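Notebook, utilities bench, August
Subject: compressed air dryer, again

08:10. Dew point alarm on the Juleck dryer was lit when I came in. Reset it and it came back before I had my coat off. The panel says HUMIDITY HIGH, which in August is less a diagnosis than small talk.

For those joining the saga: the dryer feeds clean dry air to the two FTIRs, the autosampler pneumatics and the glovebox antechamber valves. The FTIRs care a great deal. The autosampler cares a little. The antechamber valves would run on soup.

08:40. Logbook on the side of the unit reads 1,460 hours since the last desiccant change. The hour meter on the front reads 943 since the last service reset. Either somebody changed the desiccant and didn't write it down, or somebody reset the meter and didn't change the desiccant. I know which one I believe.

Prefilter bowl had a finger of water in it. Drained by hand. The auto drain is supposed to do that, and when I pressed its test button it clicked in a convincing way and passed nothing at all.
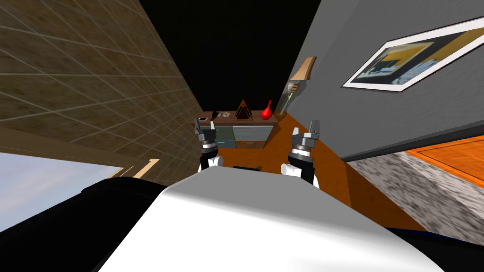
09:30. Took the auto drain off. Isolate at the ball valve upstream, bleed down through the bowl, wait for the gauge to stop lying, then undo the union. The gauge sticks just above zero, so tap it. Inside: the strainer was a solid plug of brown paste, part compressor oil and part pipe. Cleaned it in the sonic bath with detergent. The bath water is now the color of strong tea and I have changed it, please note, before anyone complains.

Diaphragm looks fine. Put it back together with the old O-ring because the spare in the drawer marked "drain O-ring" is for some other drain, possibly one we no longer own.

10:15. Drain works. Spat out a good slug of water on the first cycle and a bit of mist on the second. Set to fire every 20 minutes for the day. Previous setting was once every four hours, so whoever picked that was either saving air or working in January.

10:50. Alarm still on. Fair enough, the towers have been breathing fog for who knows how long. Put the portable dew point meter on the outlet with the short steel line. Do NOT use the blue plastic tubing for this. It lets moisture through the wall and you will spend a morning chasing water that came in from the room. I have spent that morning and can recommend against it.

Left tower: dries down nicely on its half of the cycle.
Right tower: wet the whole way through, then wetter.

So it's one tower. Either the right-hand desiccant is done for or its purge isn't flowing when it regenerates. Held a strip of tissue at the right exhaust muffler during purge. Barely a flutter. The left one nearly took the tissue out of my hand.

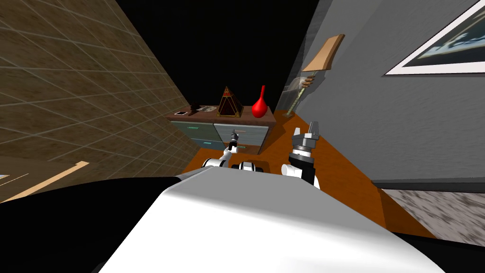
11:40. Pulled the right muffler. Packed with white dust, which would be desiccant on its way out of the building. With the muffler off, purge flow is healthy and very loud (ear protection lives on the hook by the compressor, not in the centrifuge drawer, where I found it).

Fitted a new Parnden muffler from stores. That was the last one. Ordered two more plus a desiccant kit from Edet. Their site gives the lead time as "short," with no units.

12:20. Forced eight regeneration cycles in a row on the right tower with the outlet shut. FTIRs switched over to the backup cylinder in the meantime. Cylinder went on with around 800 psi in it, so it will not last a long lunch. Purge flow on both instruments turned down to the minimum.

14:45. Right tower is better. Not good, better. The alarm cleared at 14:20 and has stayed off. FTIR background still shows water lines but they're shrinking each time I look, so I'm going to stop looking.

Cylinder off, instruments back on the dryer.

To do:
Change desiccant in BOTH towers when the kit arrives, and write it in the logbook, with a pen.
Reset the hour meter on the same occasion. Same person, same minute.
Find the right O-ring. Throw out the wrong one.
Change the afterfilter element too. If dust got into the muffler it went the other way as well. We have one Flullarex element left, top shelf, box is crushed but the seal looked intact.
Drain back to hourly once the weather breaks.

16:30. Checked once more before leaving. Alarm off, bowl dry, gauge still needs tapping.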